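Open afternoon at Broltico shows the public how a robot learns to tidy

Visitors to the Fanddale technology centre had the possibility last month to see what happens before a household robot is allowed near a real table. The company Broltico opened its simulation room for one afternoon in March, and 152 people came through the doors between one o'clock and the closing at five.

The programme was simple. Groups of up to 10 visitors went in together, sat in front of a large screen and followed a robot arm that exists only inside the computer. The engineers call the project Seol. Its aim is to teach an arm to pick up the small things which people leave lying on a table, and to put each one in a place where it can be found again.

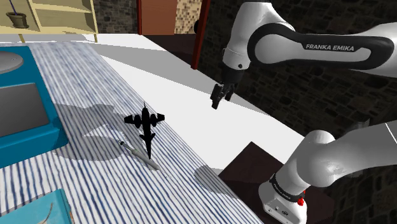

Seol has been running for two years and does almost all of its practice in simulated rooms. A room can be changed in a few seconds, with another floor, another wall or another tablecloth, and the arm must then manage with what it is given. On the striped cloth which was used for the demonstration, a black toy airplane lay over one end of a thin grey tool, and the engineers spent a good part of their talk on this pair. For a person it is clear at once that these are two things. The software has to work out where one ends and the other begins, and it has only shapes and shadows to help it.

The company said that it has now built 1,504 different table arrangements for the project. Most of them are made automatically, but a smaller part is still set out by hand, with objects placed in the way that a tired family might place them on an evening after school and work. According to the engineers, the arrangements made by hand remain the more difficult ones for the arm.

After the introduction, each group could choose which view it wanted to follow. One view shows the whole room from the side, and another is placed close to the gripper. Many of the younger visitors asked for the close one, although it is harder to understand what one is looking at from there.
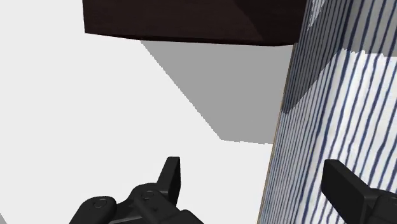 The questions afterwards were many and some of them were quite direct. A visitor wanted to know why the company does not simply buy a table and a real arm. The answer was that it has both, in the workshop of its partner Stivard on the other side of the town, but that a real arm can only make one attempt at a time and must be stopped when something falls on the floor. In the simulation many copies of the same room can run through the night without anybody present.

Another visitor asked if a robot trained in this way will know what to do in her own kitchen, where the light is bad. The engineers agreed that this is the difficult point. Light and shadow in the simulated rooms are varied on purpose, but the step from the computer to the workshop still brings surprises, especially with thin objects and with soft ones. Tests at Stivard will continue until the summer.

A short discussion was also held on the question of work. Two teachers from the local college asked which training a young person needs today to be employed on such a project. Broltico replied that it looks for people who can program, but also for people with patience who can build a believable room, and that the second kind is not easy to find in the region.

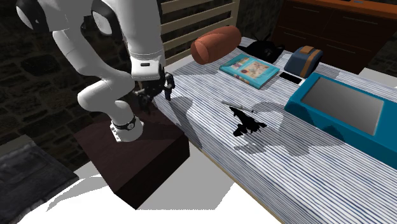
The Seol arm beside the striped table used for the demonstration at Fanddale.

The last group left a little after five, when the screen was already being used for the next test. Broltico plans a second open afternoon in October, this time together with Stivard, so that the simulated arm and the real one can be visited on the same day. Entrance will be free, but places must be reserved at the reception desk of the Fanddale centre. School classes can ask for a morning visit from September.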